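Zavala 家居抓取采集:设备采购与预算说明

本文件随数据一起发布,放在仓库根目录。内容分两部分,前半部分是数据的基本情况,后半部分是设备采购和预算的记录。只想用数据的人看前三节即可,准备自己配一套设备的人请从“采购清单”开始看。

版本 2,更新于 2020年1月9日
维护:Zavala 项目组
许可:数据部分仅供研究使用,文档部分可自由转载,转载时请保留版本号

一、数据概要

Zavala 收录的是在普通住房里用手持夹爪完成的整理类操作。操作者手持夹爪,用它夹起小件物品,放进托盘、盒子或抽屉。夹爪上装有相机,记录夹指前方的视野,同时记录夹指开合量和手柄姿态。数据里没有机械臂,机械臂只在后续的回放验证中使用,那部分另行发布。

采集地点都是有人居住的房间,家具和床品保持原样,不清空,不换背景布。照明以自然光为主,采集时不补光,靠窗的片段会有过曝。

任务类别:
首饰和手表收进托盘
文具收进笔盒
餐具归位
袜子和小件衣物配对
药盒、瓶罐摆放
充电线和小电器收纳

二、目录结构

raw 目录放原始视频和传感器记录,每次操作一个子目录。
sync 目录放对齐之后的结果,时间戳以相机为准。
calib 目录放标定文件,按夹爪编号存放。更换过夹指或相机的,标定文件会有多个版本,请按 meta 里的日期字段取用。
meta 目录放任务说明、房间类型、物品类别和操作者编号。操作者编号经过替换,与真实身份没有对应表。

三、已知问题

早期片段的开合量有零点漂移,原因是编码器的固定螺丝松动。受影响的片段在 meta 里标了 drift 字段,没有删除。

细链、珠串一类物品的分割标注质量不高。几条珠串缠在一起时,标注员对“一件”的理解不一致,有人按整堆标,有人按单条标。用这类片段训练检测模型之前,建议先抽查。

半透明托盘的边缘在深度图里经常缺失。我们没有做补全。

四、采购清单

一套采集设备包括下面这些东西。

手持夹爪主体,向 Argate 订购。主体包括中间的滑板、两侧连杆和手柄,到货时已经装好,不含夹指软垫。
夹指软垫,向 Drilto 订购,按对出售。软垫是消耗品,预算里要单列。
相机和固定座。固定座自己打印也可以,打印件要留出线缆弯折的余量,第一版就因为余量不够,采集时线头反复脱落。
存储卡和读卡器。
标定板,买硬板,不要用纸打印了贴在纸箱上。
运输箱,带海绵内衬。
任务道具:托盘、笔盒、小收纳盒。这部分最便宜,也最容易漏报。

每个采集点配 2 套,一套在用,一套备用。只配一套的做法我们试过,夹爪送修期间整个采集点停工,场地和人员费用照付,算下来比多买一套更贵。

五、预算

金额单位为欧元,不含税和运费。

夹爪主体每套 1050。这是 Argate 的小批量报价,下单 6 套起。少于起订量时对方也接单,但单价要另议,交期也不保证。我们第一次是和另一个课题合并下单的,发票分开开,手续上多花了一些时间。

软垫、螺丝和线缆等消耗品,每个采集点每季度大概 200。采集任务里如果金属件和硬质小件多,这一项要往上调。手表表壳和表扣对软垫的磨损比布料类物品快得多,只做衣物配对的采集点几乎不换软垫。

相机、存储和标定板各单位往往已有库存,没有列入。

人工不在本文件范围内,但有一点和设备有关:新操作者头几天损坏零件的比例明显高于之后,备件要在培训开始前到位。

六、按任务定配置

采购之前先确定任务,再定夹指开口和软垫型号,顺序不要反过来。我们最初按餐具的尺寸选了开口最大的型号,后来发现它夹细链时两侧软垫合不严,只好补订了一批薄软垫。

首饰收纳是对配件要求最杂的一类。手表有厚度,珠串会滚,细链容易从软垫下面滑出去,而且这些东西经常放在柔软的床面上,夹指往下压的时候床面会跟着陷。选型时如果只在硬桌面上试过,结论不能直接用。
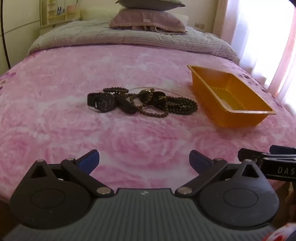 Lodow 在意见反馈里写道:我们这边预算只有你们的一半,按每点两套的建议根本买不下来。能不能只买一套主体,再多备一组连杆和螺丝?我们修过的夹爪里,坏的基本都是连杆,滑板和手柄从来没换过。另外软垫那一项写得太笼统,审批的人看到“消耗品”三个字就要求逐项拆开,最好直接给出更换的判断标准。

这条意见部分采纳。只备连杆组的方案适合有人会装调的采集点,换完连杆必须重新标定,标定板和标定软件要放在现场。如果采集点没有人做过标定,仍然建议备整套。

软垫的更换标准补充如下:
表面出现肉眼可见的裂口,换。
夹持光滑珠子时反复打滑,清洁之后没有改善,换。
两侧软垫闭合后留有缝隙,先检查连杆螺丝,螺丝没有问题再换软垫。
左右两片同时换,不要新旧混用。

申报时可以把消耗品拆成软垫、紧固件、线缆三行,软垫一行占大头。

七、交期和验收

主体的交期比报价单上写的长。第二批设备原定 5 月到货,实际推迟,推迟的主要原因是连杆外协加工。计划里请留出余量,不要把采集开始日期和到货日期排在一起。

到货后按下面的顺序验收:
核对箱内零件和装箱单,重点看备用螺丝的规格。
空载开合若干次,手感应当均匀,中途不应有卡顿。
检查左右连杆是否对称,完全张开时两侧夹指到滑板中线的距离应当一致。
装上软垫,闭合,对着光看有没有缝。
装上相机,确认张开和闭合两种状态下夹指前端都在视野内。
做一次完整标定,把结果存进 calib 目录,作为以后比对的基准。
用真实道具录一段短操作,检查时间戳。

验收不合格的,先拍照再拆件。Argate 处理退换时要求提供未拆解状态的照片,我们有一套因为先拆了外壳,退换没有通过,最后自费更换了轴套。

八、租用还是购买

短期项目可以考虑租用。租用的麻烦在标定:设备在不同单位之间流转,每次到手都要重做标定,前一家用过的软垫状态也不清楚。采集周期在一个季度以内、任务单一的,租用合算。周期更长,或者需要多个采集点使用同一配置的,建议购买。

二手设备我们没有买过,没有数据可以提供。

九、维护和折旧

固定资产登记时,夹爪主体按整套登记,不要把连杆拆开登记,否则换件之后账实对不上。软垫和螺丝走耗材。

日常维护只有几项。每天收工后擦软垫,用湿布,不用酒精,酒精会让表面变硬。每周检查一次连杆两端的螺丝,松了就拧紧,拧紧之后看一下开合零点。运输时夹指处于闭合状态,张开着放进箱子容易把夹指顶歪。

十、变更记录

版本 2:增加软垫更换标准,增加只备连杆组的方案,调整消耗品预算的写法,补充验收顺序。
版本 1:首次发布,只有数据说明和简单清单。

十一、反馈

数据问题请在仓库里提交,写明子目录名称和 meta 中的夹爪编号。采购方面的问题也可以提,报价以供货方当期答复为准,本文件里的金额只用于编制预算。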